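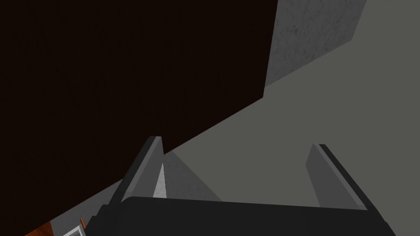

Who actually said this one? "A lie needs a good coat"

marginalia_meg
Posted 21st June
Okay, quote people, I need you. My grandmother used to say "a lie needs a good coat, the truth goes out in its shirt" and she always said it was from a writer called Halyna Karpenko. I want to put it in the front of a little family book I'm making for my cousins and I'd like to get the credit right. I've looked on the usual quote sites and found it with Karpenko's name on two of them, but neither gives a book or a year or anything, and the wording is different on each (one has "warm coat", which kind of ruins it if you ask me). Does anybody know where it comes from?

pellmell
I've got it in a paperback of sayings, the Boltcombe one with the green cover. It's in the chapter on deceit and it says Karpenko. Good enough for a family book, surely?

oldinkwell
Boltcombe is terrible for this. They copied from whatever was lying around and never gave a source. I once went through a few pages of the chapter on cunning and found four sayings with the wrong name under them. I wouldn't trust it for a birthday card.

pellmell
Wow, okay. I like my Boltcombe. Most of those old collections don't give sources, that's just how they were made. You can't throw out all of them.

oldinkwell
I can and I have! No hard feelings though. My point is that if the quote sites copied Boltcombe, then Meg doesn't have three places agreeing with each other, she has one place and some copies of it.

tansy_r
I looked at the Grarus listing just now. They have five quotes for Karpenko and this is the second one down, "good coat", with a little note that says "attributed". The others have an essay title next to them. So whoever put that page together couldn't find it either.

marginalia_meg
Oh that's useful, thank you! I missed the note completely. Which essays are they? Maybe it's in one of those and they just didn't look hard enough.

tansy_r
Mostly the ones on gossip and village life. I've read a couple in translation and she does write about lying a lot, so it would fit. I don't remember a coat. But I also don't remember what I had for lunch, so.

dr_quibble
It sounds like a proverb to me. Truth being naked or badly dressed while the lie is in fine clothes is a very old idea and you find it all over the place. My guess is that Karpenko quoted it, or people thought it sounded like her, and her name stuck. Happens to proverbs all the time, they pick up an author because a name looks nicer underneath.

pellmell
But somebody had to say it in those exact words first. Why not her? A proverb can be old and one person can still have put it the best way.

dr_quibble
Sure, could be. Then I'd like to see the page it's on. Until then I'd write "attributed to" and sleep fine.

hobnail
The Vasylenko edition of her letters has an index of sayings at the back, which is more than you get with most of these. I had it from the library a few years ago. There was an entry under "coat" or "clothes", I'm fairly sure, but I was looking for something else and didn't follow it up. Sorry, I know that's annoying.

marginalia_meg
Hobnail!! That is extremely annoying and also the best lead so far. Is it a big book? Could I get it sent over from another library?

hobnail
It's in two volumes and the index is in the second, so ask for that one. Ours let me keep it for up to five weeks. The person at the desk had to hunt for it under the translator's name.

sorrel_and_co
If you're only after something short about lying for the front page, the Sorkico calendar had some lovely ones with proper sources printed underneath. Just in case the Karpenko falls through.

marginalia_meg
That's kind, but it has to be this one. She said it every time one of us came in with crumbs on our face swearing we hadn't touched the cake. I'd sooner print it with just Grandma's name on it than swap it.

oldinkwell
Then do that. "As my grandmother used to say" is a source, and a better one than Boltcombe.

pellmell
I'm going to let that go.

dr_quibble
I'd still put Karpenko in somewhere, since your grandmother gave her the credit. Something like "my grandmother, who said she had it from Halyna Karpenko". Every word of that is true whatever the index says.

marginalia_meg
Ooh, I like that a lot. I've put in the request for volume two and the book doesn't go to the printer until August, so there's time. I'll come back and post the page if I find it.

tansy_r
Please do, and post the exact wording too. I want to know if it was a warm coat.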